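Ticket: Kallex grocery list app will not sync between two phones
Status: Open -- waiting on Vuver support
Last updated: September

Hello, and thank you for picking this up! We keep one shared Lobo list for the whole household, and until the 2.4 update it was a joy. Now anything I add on my phone takes 12 minutes to reach the other one, if it gets there at all.

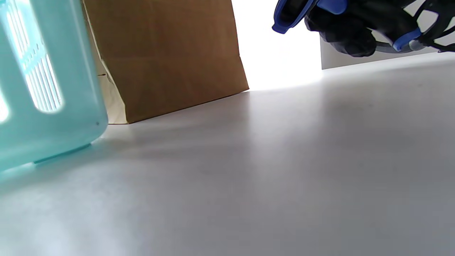
I have signed out and back in, cleared the cache, and moved both phones to the same Wi-Fi. The list holds 200 items (I know, I know -- we never delete anything). The sync bar climbs to 70 percent and sits there. 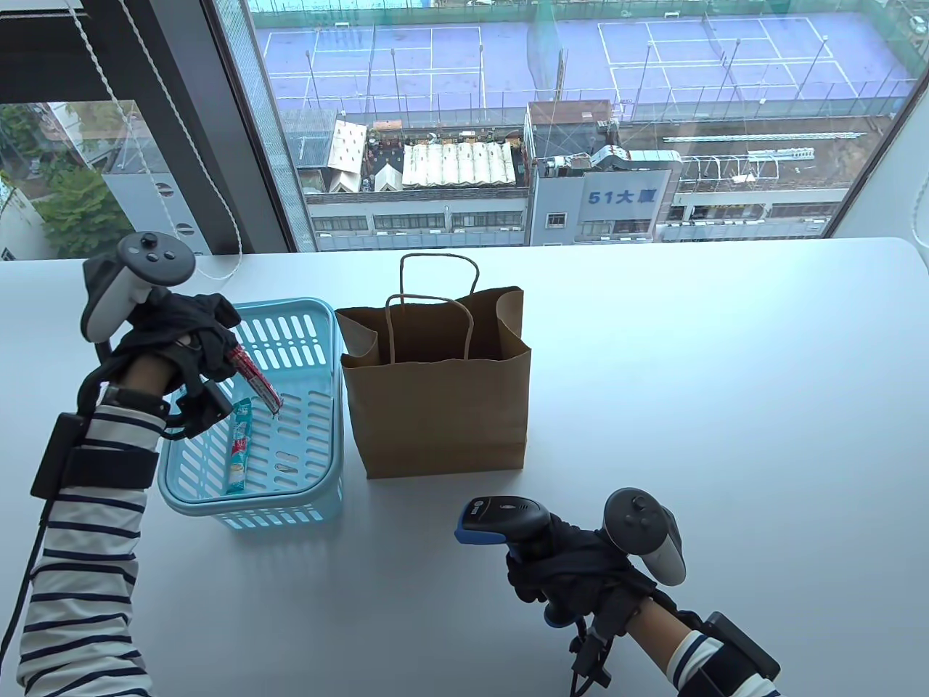
Your Clodinska help page suggests making a new list, and I did try that with just milk and crackers on it. It synced right away, bless it. So is there a size limit now? I'd hate to lose the old list, as all our notes are in there. Evenings after 6 are best if you'd like to call.

3 comments · 0 shares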